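Do you keep the cases your tools came in?
5 min read

wubit_alemneh
2 March 2018

Hello all, I've been reading for ages and hardly ever post, so forgive me if this has been done to death. We're moving from Culby to a much smaller place out at Pokeck in a few weeks and the garage is going. In its place we get a cupboard under the stairs and one shelf in a lean-to, and the lean-to has a roof I wouldn't trust in a drizzle.

I've spent every evening this week sorting, and the thing that has stopped me in my tracks is the cases. You know the sort, the moulded plastic ones with a handle. I've got one for the drill, one for the sander, one for the socket set, one for a jigsaw I've used twice, and then a pile with nothing in them at all because the tool died years ago and I kept the case in case (sorry). My husband says they all go to the tip and the tools go in a drawer. I say a drill rattling about in a drawer will last five minutes.

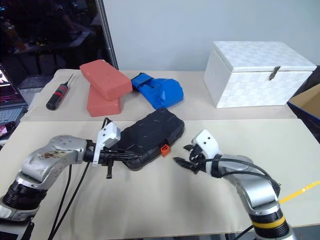
My dad kept everything in its own case, with a bit of masking tape on the end saying what it was, and I can still picture them lined up along the back of his shed with all the handles facing out. So there's a bit of sentiment in it too, I'll admit that. But they do take up such a lot of room for what's in them! The socket set is fine, that one earns its place, every socket has a hole and you can see at a glance if the ten mil has gone wandering. The sander one is mostly air.

What do people in small houses do? I'd love to hear before Sunday, which is when the tip run has been threatened.

Wubit

oldgatepost

Hello Wubit, and good luck with the move. I went from a double garage to a broom cupboard when we came here, so I know just how you feel. Chuck them. I kept mine for two years out of guilt and one wet weekend I emptied the lot into two deep drawers lined with an old bath mat, and I've not missed a single one. I can see every tool I own by pulling a handle twice. The drill has not died. The drill does not know it's in a drawer.

The one exception, and I think you've spotted it already, is anything with lots of small bits. Socket sets, driver bits, taps and dies. Those stay in their boxes until the hinges fall off and then they stay in their boxes with a rubber band.

tipene_ashby

I'm going to disagree with Gatepost, though very fondly, as he talked me through hanging a door on here last November and it still shuts.

I do odd jobs for a living and everything I own lives in the back of a small van. If it isn't in a case it gets knocked about, and if it gets knocked about I'm buying another one. I had a Grodell multi-tool that lived loose in a canvas bag for one winter and the switch went. Its twin, bought the same day, has always been in its case and is still going strong. I know that isn't science but it was enough for me.

For a house, though, I think the question is damp more than knocks. Wubit, you said the lean-to roof is poor. Bare tools on an open shelf in a damp lean-to will go rusty on you by spring. A closed case with one of those little sachets inside does help, provided the tool is bone dry when it goes in. Put it away wet and shut the lid and you've made things worse, so leave it out on the kitchen table overnight first and put up with the grumbling.

The other thing I'd say is that they stack. People forget to count the height. Four cases laid flat on top of each other take up less floor than a drawer unit does, and under the stairs you've got that awkward low end where nothing else will go anyway.

plumandcustard

Stacking is lovely until the one you want is at the bottom! It is ALWAYS the one at the bottom. I've taken to standing mine on their long edge like books, handles out, and it's so much better, you just slide out the one you're after. Two warnings from bitter experience. Check the latches before you tip them up, as the catches on cheap ones get tired, and I had a whole set of drill bits come down on my slippers. And write on the end that faces you, not on the lid. I wrote on the lids first, like a fool, and had to do them all over again.

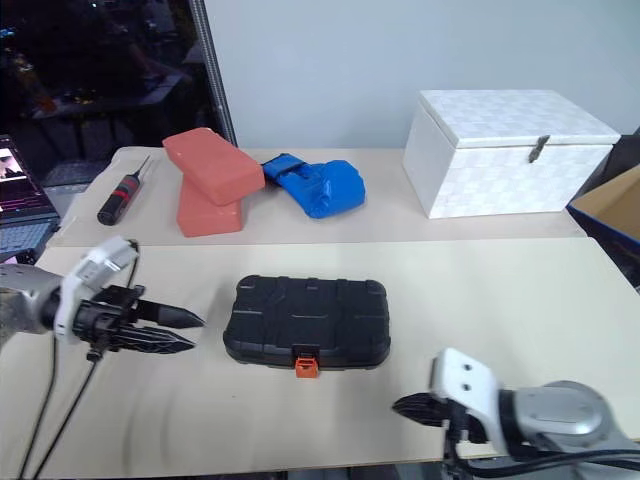 Also, on labels, don't use masking tape if they're going anywhere cold, with all respect to your dad, because mine curled up and dropped off inside a month. A white paint pen from Rutherford's does the trick and lasts for years. I did the Christmas lights box with the same pen while I was at it, and the fuse box, and then the biscuit tin, and then my sister took the pen away.

oldgatepost

Tipene, I'm glad the door still shuts! I'll give you the van, no argument there. But I do think for somebody who puts up a shelf twice a year it's a lot of plastic to house. I measured up before I did mine, being that sort of person, and the sander case was 200 mm deep for a sander I can hold in one hand. That was what did it for me. All that space kept for the sake of a bit of flex and a spare dust bag.

I'll give you the damp as well, mind. My drawers are indoors, by the boiler, and I'd think differently about a lean-to.

tipene_ashby

By the boiler! Well then you've been cheating all along. No wonder nothing rusts.

Wubit, could you split it? Keep the cased ones for the lean-to and have the loose everyday things under the stairs, screwdrivers, tape measure, the small hammer, in a drawer or even a washing-up bowl. Most of what goes wrong in a house wants one of those four things. The jigsaw can go out in the cold and think about what it's done.

hedgerow_jo

Just popping in about the empty ones, as everybody has gone past them. Please don't tip them! Paint brushes, picture hooks, sewing bits, a first aid kit for the car. If the inside is moulded to the shape of some long gone drill you can often lift the liner out, though some are all one piece and you're stuck with it. Mine has all our plant labels and twine in it and it's been under a hedge for most of its life. School fairs will sometimes have them as well, ours did.

wubit_alemneh

Oh you are all kind, thank you. I read the whole thread out over tea and we've struck a bargain. The socket set, the drill and the jigsaw stay in theirs and go on edge in the lean-to once the roof has been seen to (he has promised, and I've got it in writing on the back of an envelope). The sander goes in the drawer. I'm allowed to keep two of the empties and I've already got four put by, so we'll see how that goes.

Tipene, can I ask, the little sachets, do you buy them new or save them out of shoe boxes? I've a jar of the shoe box ones and no idea if they've gone off.

tipene_ashby

Save them. Put them on a tray on top of a warm radiator for a day and they'll mostly come back, though if they've been in an open jar for years I'd not expect a great deal. Keep them away from any little ones or dogs. The sort that change colour are handy as you can see when they've had enough.

plumandcustard

FOUR put by, Wubit, I like your style. Do let us know about the roof.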